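Section 2: Setting Up Your Skovwood Blanket Loom for the First Time

Welcome back! If you've come straight from Section 1, your loom is out of its crate, the four legs are bolted on, and you have a small pile of paper bags full of pegs and screws that you are probably a little worried about. Please don't be. Most of those bags belong to the shelf and the bench, and we won't touch them until Section 4. For now you only need the bag marked B, the two long beams, the crank handle, and a good chunk of an afternoon.

I like to do this part in the same room where the loom is going to live. It will fit through an ordinary doorway at this stage, but once the beams are on it gets wide and heavy at one end, and turning it around in a hallway is no fun for anybody's knuckles.

Before you begin

Look over the floor where the loom will stand. Carpet is fine as long as it's a low one. On a hard floor, slip the felt feet over the legs now, while the loom is still light enough to tip with one hand. Keep the loom well back from radiators and wood stoves, as dry heat will loosen the joints over a winter and you'll find yourself tightening bolts every other week.

You will need:
The hex key from bag B
A soft mallet, or a regular hammer with a folded dish towel over the head
A tape measure
A ball of strong string
A pencil

Fitting the beams

1. Stand at the front of the loom, which is the side with the lower rail. The back beam goes on first. Slide its square end into the left-hand bracket, then lower the round end into the right-hand bracket until you hear it drop.

2. Turn the beam by hand, one full turn away from you. It should move freely with a faint wooden grumble. If it sticks, lift it out, wipe both brackets with a dry cloth, and try again. There's often a bit of sawdust in there from the workshop.

3. Fit the front beam the same way. Both beams are the same length, so if you mix them up it won't matter at all until you look for the crank hole, and then it will matter quite a lot. The crank hole belongs at the front, on the right.

4. Push the crank handle into its hole and tighten the collar with the hex key. Snug is enough.

CAUTION: Keep fingers, sleeves, and long hair away from the ratchet wheel whenever the crank is turning. Children love the clicking noise. Let them listen from the other side of the room.

5. Measure from corner to corner across the top of the loom, then measure the other two corners. The two numbers should match. If they don't, loosen the side bolts a half turn, lean gently on the long corner until they do, and tighten everything up again.

Note: Please don't skip step 5, even if the loom looks perfectly square to you. A loom that is out of true will weave a blanket that is out of true, and you won't see it until you've folded the thing in half and the stripes refuse to meet.

Tying on the warp

Now we come to the part that frightens people, and I'd like to talk you through it the way I was talked through it, with plenty of stops for coffee.

6. Cut a piece of string twice the width of the loom and tie it loosely between the two side posts, level with your waist. This is your resting line. The ends of the warp will hang over it while you work, so they don't slide to the floor and tangle themselves around the cat.

7. Lay your warp bundle over the front rail with the tied cross facing you. Leave every one of the choke ties in place for now.

8. Take the first group of 13 threads from the left side, smooth them flat with your fingers, and knot them around the back beam rod with a plain half bow. Work your way toward the right, one group at a time, with all the groups the same size.

9. When the last group is tied, run your palm across the whole warp. You're feeling for soft spots. A slack group will give under your hand like a loose bedspring, and all it needs is for the bow to be undone and pulled a bit firmer.

10. Have a friend hold the warp out in front of the loom while you turn the crank. Ask them to lean back slightly and keep their hands level. Wind slowly, and lay in a sheet of heavy paper at every full turn so the layers can't sink into one another.

Note: If you are working alone, hang a full water bottle from each side of the warp. It is slower, and you'll have to stop and move the bottles, but it does the job very nicely.

Choosing your first stripes

Everybody asks what they should make first, and my answer never changes: make a striped blanket for a bed you see every day. You'll learn more from living with it than from anything I can write. Plain weave in wide bands is forgiving, and a single bright stripe against quiet neighbors gives you something to look forward to as you go. Pink is a favorite around here, and it stays cheerful through a good many washes if you keep the water cool.
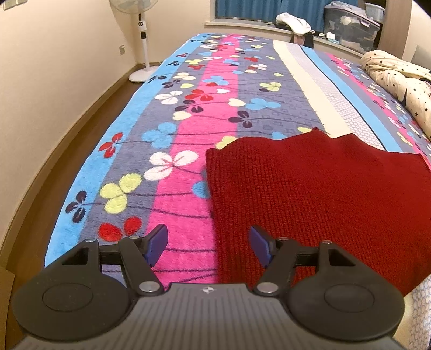
Written by Noémi Kun
Pattern notes checked by Lanying Kong
Skovwood Looms, Bultidcombe
Last revised in September

Plan your stripes on paper before you wind a single bobbin. Draw a long box, mark off the bands with your pencil, and color them in with whatever you have. Then pin the drawing to the wall and leave it there overnight. I have changed my mind at breakfast more times than I can tell you, and it's so much kinder to change it then than halfway up a blanket!

For yarn, the Javport mid-weight wool is what we wind our own samples with, and the starter cone in your kit is the same stuff. If you'd like to use up yarn from your own cupboard, go right ahead, but keep the thickness the same all the way through. A fat yarn next to a thin one will make the edges wander in and out.

Weaving the first few inches

11. Wind a bobbin with scrap yarn in a color you don't care for. You'll be pulling this part out later, and it's easier to be ruthless with an ugly color.

12. Press the left treadle, pass the shuttle through, and beat once. Press the right treadle, pass it back, and beat once. Leave the yarn at a gentle slant before you beat, so there's enough slack to travel over and under without drawing in the sides.

13. Carry on until the gaps between the groups have closed up. Then change to your good yarn, tuck the tail back into the first row, and off you go.

CAUTION: Never leave the loom under full tension overnight. Lift the ratchet pawl and let the crank back by one click before you go to bed.

If the beater starts to squeak, rub a little candle wax along the groove. The Fu hardware on the newer looms comes already waxed and shouldn't need any for the first 2,000 rows or so of weaving. Older looms like it more often. Oil is a bad idea anywhere near the warp, as it creeps along the wood and leaves a brown line that won't wash out.

Keep your leftover bobbins in the paper bag that bag B came in. Section 3 covers changing colors at the edge, mending a broken warp thread, and what to do when you run out of pink.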